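Cutting the household phone and internet bill: tips that hold up

Posted 2024-05-12 in Household Money

Phone and internet bills are two of the easiest household costs to let drift. The amount goes out by automatic payment, the plan was chosen years ago, and the bill itself is a PDF in an email folder. Set aside an hour at the kitchen table, with the last few bills in front of you, and work through what follows.

Start with the bill

Download your last 3 statements for every line in the house and read the full version. The summary page only shows the total. Look for lines with small amounts next to them: device protection, voicemail upgrades, ringtone or game subscriptions, a second line for a tablet that now sits in a drawer. These are usually added at the time of purchase and stay on until somebody calls.

Write down what you use. Most carriers show data used per line in the account section of their app. If everyone in the house is on wifi most of the day, an unlimited plan may be more than you need. If one person uses nearly all the data, put that person on the big plan and move the rest to a small one.

Check whether you are still paying for the phone. Installment charges should drop off when the handset is paid for, but on some older contracts the phone and the service were billed as one amount, and that amount does not go down by itself. Ask for the date of the last installment and write it on the calendar.

Promo codes and sign-up credits

A code that takes money off the first bill is worth having, but read how it is paid. There are a few common ways:

Instant discount. The amount comes off at checkout. Nothing more to do.

Bill credit. The amount comes off later bills, often in monthly slices. Leave early and you lose the slices that are left.

Wallet cashback. The money goes to an app balance and can only be spent there. Check the expiration date on the balance.

Mail-in or online rebate. You have to send in a form with proof of purchase. Do it the same day. Keep the box label and the receipt, and take a photo of both before anything goes in the mail.

Take a screenshot of the offer page with the terms showing before you enter a code. Offer pages get changed or taken down, and the person on the phone may not be able to see the old one. I had this with a cashback offer from Jurel last October. The credit never showed up on the bill, the page was gone, and the screenshot was what settled it.

Only use a code on something you were going to pay for anyway. Ten dollars off a prepaid top-up is ten dollars saved if you needed the top-up. It is no help if it gets you to load a balance that expires.

Autopay and paper bills

Many companies take a few dollars off for autopay, and some only give it if you pay from a bank account and not a credit card. Compare the discount with what your card pays back. The bank account usually wins on a phone bill, but a card with good rewards on utilities can come out ahead.

If you use autopay, set a reminder a few days before the due date to open the bill. A price change is easy to miss otherwise. Paper bills often carry their own fee, so switch to email unless you need the paper for your taxes.

Rented equipment

Look for a modem or router rental on the internet bill. Over a couple of years the rental can add up to more than the price of a decent modem. Before you buy your own, get the provider's list of approved models and match the model number exactly, including any letters at the end. Return the rented one in person if you can and keep the return receipt for at least a year. Unreturned equipment charges are common, and they can turn up months after you thought the account was closed.

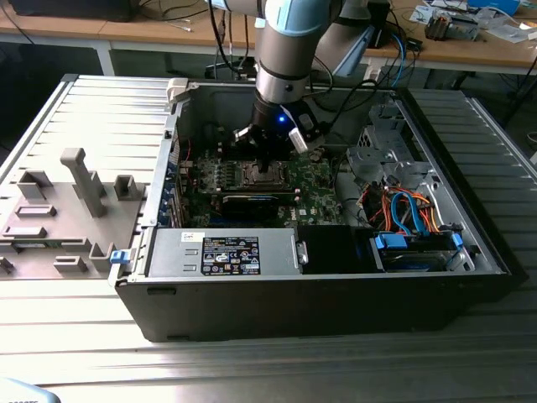
Inger Grímsdóttir wrote in to say that the rental fee on her account kept coming for two bills after she turned in the modem. She had the receipt, sent a photo of it through the company's chat, and got both charges back. Her advice is to ask the store clerk to read the serial number off the receipt while you are standing there, as hers had been typed in wrong the first time.

Good advice. I would add that a cable box and its remote are sometimes listed separately, so hand over both.

Calling to ask for a lower price

Call in the middle of the morning if you can. Have these written down before you dial: your account number, what you pay now, what a new customer pays for the same plan, and one competing offer available at your address. The last one matters most. A price from a company that does not serve your street will not get you far.

Say plainly that the bill is too high and ask what they can do. If the first person cannot help, ask for the cancellation or retention department. Do not say you are canceling today unless you are ready to.

When you get an offer, ask these before agreeing:

How long does the price last?
Does it start a new contract?
Is there any fee to make the change?
Which discounts I have now will go away?

Write down the date, the name of the person, and the reference number. Then check the next bill against your notes. Credits that were promised on a call go missing more often than they should.

Moving to a smaller carrier

Smaller carriers rent space on the big networks and often charge a good deal less. We moved two lines to Indier and the monthly total dropped by roughly a third. The trade-off is that service may slow down in crowded places, and there is no store to walk into.

Before you switch:

Check that the phone is unlocked. An account app or a quick call will tell you.
Check coverage at home, at work, and on the road between them – the map is a start, but a neighbor on the same network is better.
Get the transfer PIN from the old carrier.
Do not cancel the old line yourself. Canceling first can lose you the number. The transfer closes the line.

Many of them offer a cheap trial month. Use it on one line before moving the whole family.

Keep a one-page record

A single sheet taped inside a cabinet door works fine. List each line, the plan name, the monthly price, the date the promotion ends, and the date you last called. I use a pencil for the prices. When a promotion end date is a month away, that is the time to call, while the lower price is still on the account.

Keep passwords and PINs off that sheet. Those belong in a password manager or a locked drawer.

Go through the sheet twice a year. When the clocks change is an easy time to remember, and you will be up checking the smoke alarm batteries anyway.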